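Bultance extends hand-held demonstration programme to knitted and soft goods

February - Bultance, which supplies training data for robotic handling systems, has begun the second phase of its Halusetti programme. The new phase covers garments and accessories that change shape when picked up, and will run at 19 sites.

In Halusetti, examples are recorded by people using a hand-held gripper in place of a robot arm. The operator carries out a short task, such as lifting a glove by its cuff and laying it flat, and the opening of the jaws is logged with the video and the path of the tool. Each recording is then cut into single actions and checked before it enters the training set.

The first phase dealt with rigid items: boxes, cups, bottles and cutlery. Systems trained on that material handled fabric poorly. Typical faults were gripping two layers where one was wanted, and closing the jaws on a fold that slid out during the lift. The second phase therefore adds 11 task types for knitted and woven items, among them sorting, turning right side out, pairing and folding.

Most of the recording is done in homes and small workplaces. Operators are asked to leave the room as they find it - furniture, sockets and kitchen appliances included - and to vary the starting position of the item between attempts. Failed grasps are kept and labelled as failures.

"With a rigid box, two good contact points are usually enough," said Dilruba Munasinghe, head of data collection at Bultance. "A knitted cuff stretches, and the point you gripped is no longer where it was. We need many more attempts per item, from more angles."

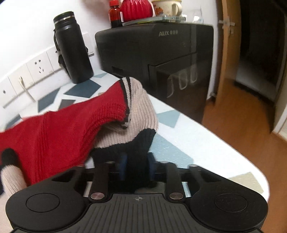

Hamish Jardine
Technical Communications Manager, Bultance

A red knitted glove with beige and black sections, gripped at its black band, is typical of the items in the new set. Changes of colour and stitch within one piece are useful to the learning system, as they give it edges to follow when the outline of the item is folded under.

Labelling is carried out by Hedau using a scheme agreed with Bultance before the start of the phase. Szénási will train and test the control software on its own arms. Test items are held back from the training set, and results will be reported separately for each task type.

Recording for the second phase is planned to last 12 weeks. Organisations wishing to offer a site or supply items may contact the Bultance press office, which is staffed until 5 pm.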